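**Progress report, second half-year: the Borkine reading room tables**
July 17, 2024

The short version: the tables are mostly done, the budget is mostly intact, and the games shelf is more popular than the books, a sentence I'd prefer didn't reach the library side of the building.

When the Otero Fund agreed in January to pay for refinishing the old tables and stocking a small puzzle and games corner, we promised you two things: surfaces people could sit at without snagging a sleeve, and something to do at them when it rains. It has rained a great deal. The second promise has therefore been tested much harder than the first.

**Tables**

All the long tables have been stripped, sanded and restained. We went with the dark red-brown from Girard after the lighter sample turned out a shade best described as "canned soup." The new color hides old ink very well. It also shows every crumb, fleck and shred of paper ever dropped by a human being, and we now wipe down twice a day where once a day used to do. The grain still comes through, which pleased the people who had warned us it wouldn't. They have moved on to warning us about the chairs.

The finish went over budget by $70, all of it sandpaper. I have the receipts and will send them to anyone who enjoys that sort of thing.

**Games and puzzles**

Of the $700 set aside for this line, $200 is left. The money went on board games, two chess sets, jigsaws and a handful of small hand puzzles. The jigsaws came from Javstead, who were quick to deliver and generous with bubble wrap. Borrowing is by the honor system, and so far honor is holding, apart from one bishop. A salt shaker is covering his duties.

The hand puzzles get the most use. They need no partner, no rules and no table to themselves, and people pick them up while waiting for a computer. Solved ones rarely stay solved past lunch. We had planned a sign asking visitors to reset them before leaving, then tried to do it ourselves and dropped the idea.

**What's late**

The lamps. We ordered them in spring and were told "soon," a word the supplier seems to use in its geological sense. Until they arrive, the far end of the room is on the gloomy side by late afternoon, and dark tables don't help. We have moved the jigsaws nearer the windows so that people can tell sky from sea.

**Next**

We would like to keep the remaining $200 for replacement pieces, starting with the bishop, and take the $70 overrun out of our own supplies line. If that suits you, a one-line reply is enough. The chairs will be the subject of a separate and longer letter.
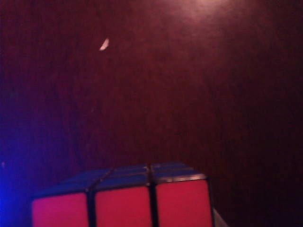
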